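Chapter 7
The Machine Gets a Locker

Every workplace that brings in a robot holds a meeting first. There is usually cake. Someone from upstairs explains that the machine will take over the dull, dirty part of the job and leave the interesting part to the people, and the people, who have been doing the job for years, look at one another and try to remember which part was the interesting one.

This chapter is about what happens after the cake. Chapter 6 dealt with the decision to automate, which is mostly made on paper. Here we follow the decision downstairs, to the people who have to stand next to it.

Our main case is Plumix, a supplier of small parts and fittings with a warehouse in Movanwood. When the study begins, Plumix employs 40 people on the sorting floor. Their work is to take mixed returns out of bins, decide what each item is, and put it where it belongs. A robot cell, bought through an integrator called Mensah, arrives in July. The plan is for it to empty bins of simple parts while the sorters handle everything else.

The plan was two pages long. By the end of the first season, the list of things the plan had left out ran to 89 entries, kept by the sorters in a spiral notebook. We will return to that notebook often. It is the best piece of management writing in this book, and it has coffee on it.

Three questions run through the chapter. Who does the work that the machine creates? Clearing a jam takes skill, but at Plumix it had no job title, no line on the pay scale and for a long while no stool. Who gets to say that the machine is wrong? And what becomes of a skill when it is used only on the hard cases, with the easy ones that used to give the hands a rest taken away?

That last question caught the managers off guard. Sorters reported that their days had become shorter on lifting and longer on thinking, and that they went home more tired. The easy bins, it seems, had been the break.
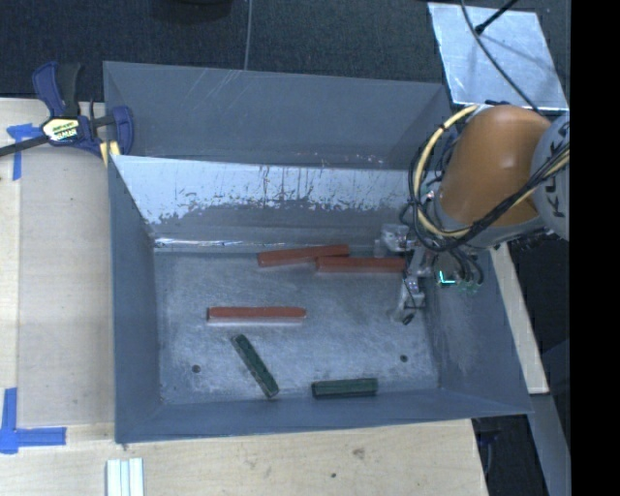 Sorting sounds like one task until you have to give half of it away. A sorter's hand finds the part, works out how it is lying, picks a place to hold it and lifts, all while its owner discusses last night's game. The machine has to be given each of those steps separately, and each can go wrong on its own. Take a bin with only five blocks in it, three red and two green. Telling the colors apart is the part everyone demonstrates to visitors. But one red block is tilted, with its end up against its neighbor, and a green one lies at an angle near the front wall, where a gripper has less room to get around it. Grurkeo, the second firm in our study, called cases like these "exceptions" and logged 1,095 of them before conceding that the word might need another look.

Section 7.1 begins with the notebook and the first week of entries. Readers who have worked a floor job may want to compare them with their own experience before going on to Section 7.2, where we hear from the people who wrote the plan.

Key terms for this chapter: exception, handoff, hidden work, pace setting, residual task.

Copyright 2026 Movanwood Course Books. All rights reserved. Contact the publisher for classroom use. Back to top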